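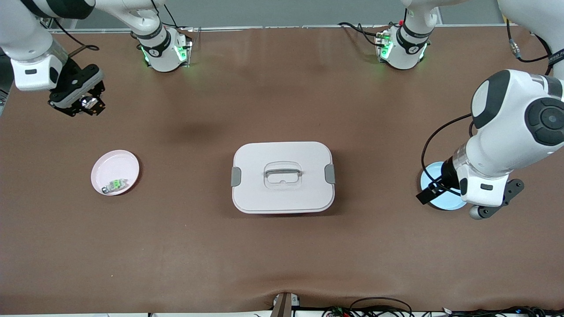
September
Posted by Perkar Manipulation Laboratory, shared bench log

Entry on phase labelling for the two-arm sorting task. The purpose is to record the procedure now in use and the outcome of the first full evaluation, so that the Minik runs may be repeated by colleagues on the same footing.

The layout is unchanged from the previous entry. The lidded white box stays in the centre of the bench, with the pink plate to one side and the light blue plate to the other, one within comfortable reach of each arm. Every trial begins with the lid closed and both latches engaged. Small parts are to be taken up by the nearer arm and transferred, and the box is to be opened only when the written task sequence calls for it. Plate positions are checked against the reference overlay before each block.

Under the earlier procedure, each demonstration was stored as one continuous episode with a single text instruction. The policy trained on those episodes learned the approach motions well and the waiting behaviour poorly. In particular, the idle arm tended to drift toward the box while the other arm was still carrying a part. Review of the training set suggested the cause: operators had often moved the free arm into a convenient position early, and the episodes gave no indication of whether that movement belonged to the current step or the next one.

The revised procedure, referred to in the repository as Kalico, divides each episode into labelled phases for each arm separately. The labels are approach, grasp, carry, release, hold and retract. A phase boundary is placed at the first recorded change in commanded gripper width, or, for phases without gripper motion, at the point where tip speed falls below the set threshold. Hold is a label in its own right and is applied to an arm that is required to stay put while its partner works. It was formerly treated as missing data and masked out of the loss, a decision which the group now considers to have been an error.

Labelling is done in two passes. The first is automatic. In the second, a reviewer plays the fixed view and the wrist views side by side and corrects the boundaries. Corrections were concentrated in the release phase, where the gripper command leads the physical opening of the fingers. The lag has been left uncorrected in the stored data and is recorded in the episode header for anyone who wishes to compensate.

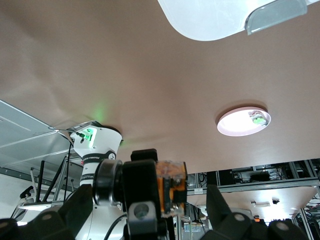
Reading time: 2 min

The wrist views deserve a separate remark. In many samples the gripper's own black housing and fingers occupy the lower part of the view, with the box reduced to a corner and the opposite arm standing at the side, its green status light and the lettered black band plainly visible. The reviewer should therefore not rely on the wrist view alone to place a boundary for approach. It is nevertheless useful for hold, as the opposite arm gives a clear reference against which unwanted motion can be judged.

There was some concern that the policy would attend to the status light as a shortcut for phase. To test this, the colour channels were shifted in a small region around the light during training on a copy of the data set. No difference in behaviour was noted during evaluation. The shift has been kept in the Zeman branch for reference and is not part of the standard configuration.

Evaluation consisted of 60 trials with the final checkpoint, under fixed starting conditions. Of these, 40 were completed without intervention. In six of the remaining trials the free arm entered the carry path of its partner and the run was halted by the operator. The others ended in a missed or insecure grasp on a small part. Drift toward the box during hold, the fault that prompted this work, is much reduced but has not been eliminated. It is most apparent when the hold phase is long and the last commanded pose is close to the box.

The grasp failures are considered a separate matter. Small metallic parts are hard to localize against the plate when the wrist is high, and reflections shift as the arm descends. Phase labels cannot be expected to help with this. A slower descent was tried informally and appeared to reduce the number of misses, at the cost of a longer trial. It has not been measured properly and should not be cited.

Points for the next session:

The tip speed threshold was tuned on one operator's demonstrations and requires checking against the remainder of the set.

The halted trials should be replayed with the hold label forced, to establish whether the fault lies in phase prediction or in the action head.

Logs from the evaluation are stored under the Minik directory with the checkpoint hash. The earlier single-instruction episodes have been retained in read-only form and must not be mixed with the relabelled set.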